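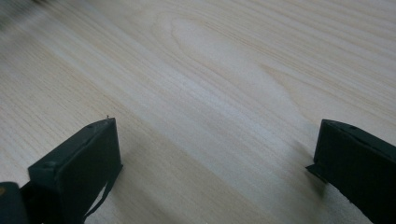

Which way should we wipe the table top when the soap finish goes on?
Along the grain, with a damp cloth that has been wrung out well, and always the full length in one stroke.

1 Oct 2020

Worked on the big pale top today. The old notes say only "soap, twice", and this is too short for a person who did not do it before, so I write more this time.

The wood is very light, almost cream, and I want to keep it so. The oil from Zukness made our February test board too yellow. It was a nice yellow, but the customer at Basano asked for the color of the raw wood, and they repeated it two times in the letter. So no oil, also not the "natural" one. If somebody wants to compare, the February board is on the shelf behind the band saw, with the label on the back side.

The grain is long and close on most of the surface, and then there is the large figure with the arches, one inside the other. I like this part very much. It is also the part where the sanding must be careful. Around the arches the lines turn, so a hand that goes straight is crossing the grain there without knowing it. On the test board I found small scratches exactly in such a place, and I saw them only in the evening, when the lamp was low.

Sanding: I stopped at 180 with the machine and did the last pass by hand with the cork block. The Pintér paper loads quickly with dust. Brush it often. Then vacuum, then the dry cloth, then look from the side with the lamp near the level of the surface. From above everything looks good and you learn nothing.

Soap: flakes from Kukton, the plain ones without perfume. I weighed 95 grams for 2000 ml of hot water and stirred until no pieces were left. It must cool before use. When it is cold it becomes thick like a thin yogurt, and this is correct, please do not add water to it. Spread it with the sponge, wait five minutes, take away what stays on the surface, and then the damp cloth along the grain as written at the top.

Plan is 3 coats, with one night between them. After the first coat the fibers stand up and the surface feels like a cat's tongue. This is normal. A light pass with the gray pad, no pressure, and then the second coat. The pad must be new. An old one can leave a gray color in the light wood, and to remove it means to sand again.

Things I am not sure about:

The sheen. I want matte, but in light from the side there is a soft shine over the middle of the top. I do not know if it comes from the wood itself or if I sanded this part finer than the ends. I will compare with the offcut before I decide. If the middle is really finer, it will drink less soap and could become a different tone.

The underside. It should get the same number of coats as the upper side, or the top can cup. The instruction from the customer does not mention it. I will do it anyway and put the time on the job sheet.

The edges. I broke them by hand with two strokes only. For me it is enough, but please touch them and write here if you find them sharp.

Job number is 3575, the same number for the top and for the legs. The soap that is left goes in the bucket with the lid, write the job number on it. Please no cups and no tape on the top until the last coat is dry, also not the blue tape. For marking use a paper under a clean block.

Next: check the offcut in daylight, order more gray pads, ask Basano if they want a small bag of the flakes for their own care of the table.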